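格子架的学问：东西为什么要有自己的位置

乌佐尔儿童生活教育馆 编
适合八至十一岁读者阅读
2022年1月30日

许多家庭、教室和商店里，都有一种由许多方格组成的架子，人们称它为“格子架”或“格子柜”。它的样子很简单：几块横板，几块竖板，互相交叉，围成一个又一个方形的小空间。本文将向小读者介绍格子架的构造、它的用途，以及怎样把物品从篮子里整理到格子中去，又怎样从格子中取回篮子里。

一、格子架是怎样组成的

请先想象一张方格纸。纸上的横线和竖线把一大块空白分成了许多小块。格子架与方格纸的道理相同，只是把线换成了板。横着的板叫作“层板”，物品就放在它的上面；竖着的板叫作“隔板”，它把左右两边的物品分开，同时也帮助支撑上面的层板。

有的格子架背后还有一块板，叫作“背板”。背板可以防止物品从后面掉出去，也能使整个架子不易歪斜。如果把背板拆掉，用手从侧面轻轻一推，架子就容易变成平行四边形。数学课上讲过，四边形容易变形，三角形比较稳定。背板虽然不是三角形，却能把四个角牢牢固定住，起到相近的作用。

板与板之间需要连接。常见的方法有用螺钉、用木榫和用金属连接件。仔细观察家里的架子，有时会在板上看到小小的圆孔，那就是安装时留下的孔位。有些孔会用小盖子遮住，有些则露在外面。小读者不要把手指或细小的东西塞进孔里，也不要自行拧动螺钉。

二、格子有大有小

并不是所有的格子都一样大。设计架子的人会先考虑要放什么。本馆阅览区有一组名为“普罗克利”的格子架，其中一部分格子宽400毫米，另一部分宽500毫米。较窄的格子用来放练习本和颜料盒，较宽的格子用来放大开本的图画书和地球仪。

小读者可以做一道简单的题目：把两个宽400毫米的格子并排放在一起，不计隔板的厚度，一共有多宽？再把两个宽500毫米的格子并排放在一起，又有多宽？算完以后，可以用卷尺量一量自己家里的架子，看看它的格子有多宽、多高、多深。测量时，请把卷尺拉直，从板的内侧量到另一块板的内侧，这样得到的才是能够放东西的宽度。

除了宽度，还要注意深度。格子越深，能放的东西越多，但是放在里面的东西也越不容易看见。如果在很深的格子里放一件很小的物品，它可能会滚到最里面，寻找的时候就要弯下腰，或者把手臂伸得很长。因此，小物品适合先装进小盒子，再把盒子放进格子。
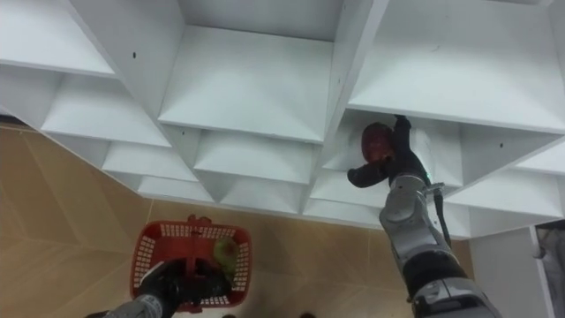
三、从篮子到格子

整理物品时，人们常常需要一个篮子。篮子的好处是可以一次装下许多东西，并且能够提着走。格子的好处是每一件东西都有固定的位置，一眼就能看到。篮子负责“搬运”，格子负责“存放”，两者配合使用，整理工作就会快得多。

许多篮子的侧面有成排的小孔。这些孔并不只是为了好看。第一，孔减少了材料的用量，篮子因此变轻；第二，空气可以从孔中流过，放在里面的水果和蔬菜不容易闷坏；第三，篮子里若有水，也可以流出来。装水果时，应当把较重的放在下面，把容易碰伤的放在上面。

把物品放进格子，可以按照下面的步骤进行：

先把篮子放在架子前面平稳的地方，或者用一只手提好提手。

看清楚要使用哪一个格子，确认里面有足够的空间。

用另一只手从篮子里取出一件物品，每次只取一件。

把物品送进格子，放到层板上，等它站稳以后再松手。

圆形的物品需要特别留意。苹果、番茄、皮球都会滚动。原因在于，圆形物品与平板接触的地方很小，板面稍有倾斜，它就会向低处滚去。可以在格子里铺一块布，或者放一只浅盘，使圆形的物品停在原处。

取出物品时，顺序正好相反：先用手握住物品，感觉拿稳了，再慢慢移出格子，最后放进篮子。不要拖着物品擦过板边，以免碰伤果皮或者刮坏板面。

四、给每个格子一个任务

一个架子若没有约定，很快就会变得杂乱。本馆建议家庭和班级一起商量，给每个格子安排一个任务。商量时可以考虑以下问题：哪些东西每天都用？哪些东西一个月才用一次？哪些东西比较重？哪些东西容易打碎？

每天使用的物品，应放在与胸口同高的格子里，伸手就能拿到。较重的物品，例如成套的积木和厚字典，应放在最下面一层，这样架子的重心较低，不易倾倒。很少使用的物品可以放在高处，由成年人取放。容易打碎的物品，不应放在幼儿能够碰到的地方。

任务定好以后，可以制作标签。标签上写字或者画图都可以。三月开学以后，贝尔基斯小学的低年级同学就会为自己的格子画标签：画一只鞋，表示这里放运动鞋；画一支笔，表示这里放文具。还不识字的弟弟妹妹看到图画，也能把东西放回正确的地方。

五、一个架子能装多少东西

图书馆和仓库里的格子很多，只靠记忆是不够的，工作人员会给格子编号。托多夫街的旧书库就采用了编号的方法，那里最后一个格子的编号是663。每一本书登记时，都要写上它所在格子的号码。读者想借哪本书，工作人员查到号码，便可以直接走到那个格子前面。

编号也可以用“行”和“列”来表示。从上往下数是第几行，从左往右数是第几列，两个数合在一起，就能说清楚一个格子的位置。例如“第三行第二列”，全班同学听到以后，都会指向同一个格子。这种方法在数学中叫作“用数对确定位置”，高年级的课程中会继续学习。

六、安全须知

格子架看起来像梯子，但它不是梯子。任何时候都不可以攀爬架子，也不可以坐在格子里。较高的架子应由成年人固定在墙上。取高处的物品时，请告诉家长或老师。

浅色的板面容易看出灰尘和手印，可以用拧干的软布擦拭。擦拭之前，先把格子里的物品取出来放进篮子，从最上面一行擦起，逐行向下，待板面干透以后再放回物品。

七、在家里做一做

请选择家里的一个格子架或者书柜，在纸上画出它的方格图，并在每个方格中写下现在放的是什么。然后与家人讨论，有没有哪两个格子的物品应当交换。调整以后再画一张新的方格图，把两张图贴在一起比较。一个星期以后，再看一看物品是否仍在新图所画的位置上。完成的方格图可以交到本馆一楼服务台，由馆员贴在阅览区的展示墙上。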